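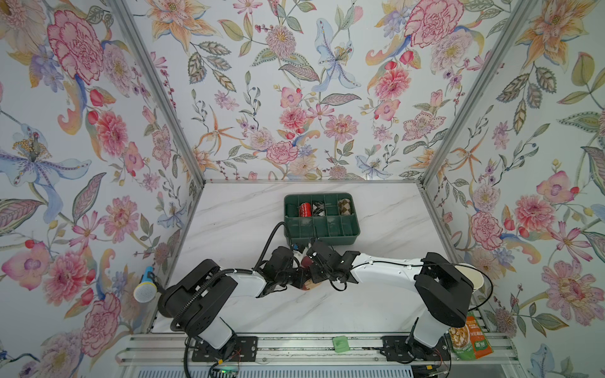 Photo: Nesport Housing Forum

The Case for Leaving Some Walls Alone

Every public body that manages older homes must decide, sooner or later, what to do about the walls. In most cases the decision is made by default. A tenancy ends, a contractor is called, the paper comes down and the walls are painted white. The unit is then described as refreshed. The practice is so widespread that few housing providers have a written policy on it, and fewer still have asked residents whether they want it.

This essay argues that they should. Patterned wallpaper, and floral wallpaper in particular, has been treated for two decades as a defect to be corrected before a home can be let or sold. That view rests on a narrow idea of what people find livable, and it carries costs that seldom appear in a maintenance budget.

The usual argument for plain paint is that it offends no one. A blank room, it is said, allows the next household to make its own choices. There is some merit in this. Paint is simple to touch up, it is easy to match from one year to the next, and a manager who oversees 240 units has good reason to value a single color that can be ordered in bulk. A provider that must turn a unit around in five working days cannot hold a long discussion about peonies.

Yet the freedom promised to the next household is often limited on paper. The standard lease used across the Nesport district forbids tenants to paint, to hang paper, or to fix anything to a wall without written consent. The blank room stays blank. What was presented as an invitation becomes a rule, and the resident lives for years inside a choice made for the convenience of the office.

The Cavimo estate took a different course. When its older buildings came up for repair, residents were asked before any paper was removed. Where the paper was sound and the household wished to keep it, it stayed. Where a household wanted paint, it was painted. The estate kept a small stock of rolls for patching, and its repair staff were given a day of instruction in lifting and resetting a seam. Objections had been expected from the finance side, and some were raised. They concerned storage for the most part, and were settled by the use of a dry basement room on Fiadzo Street.

It would be wrong to claim too much for this approach. Some papers deserve to come down. Paper that has trapped damp should be stripped without delay, and the wall behind it should be examined and treated. Old layers may hide old paint, and testing must come before scraping. No attachment to a pattern can outweigh a child's health. A policy of keeping should always be a policy of inspecting first.

There is also the matter of taste, which institutions are wise to handle with care. Flowers on a wall strike some people as fussy and others as cheerful. Neither group is mistaken. Printed papers were once a luxury – an English pattern book of 1703 in the Sorik collection lists several that only a wealthy house could have afforded – and later became the ordinary covering of ordinary rooms. Many older residents grew up with them. To remove them as a matter of routine is to tell those residents that the rooms they remember fondly were in poor taste.

The remedy is modest. Housing providers should add one question to the form used at the start of a tenancy, asking whether existing wall coverings are to be kept. They should revise lease terms that forbid all decoration, and replace them with terms that require reasonable care. They should allow nine weeks for a written answer where a resident proposes to hang new paper, and treat silence after that period as consent.

None of this requires new funding on any large scale. It does require managers to accept that two apartments on the same corridor may look different from each other, and that a repair record may need an extra line to say so.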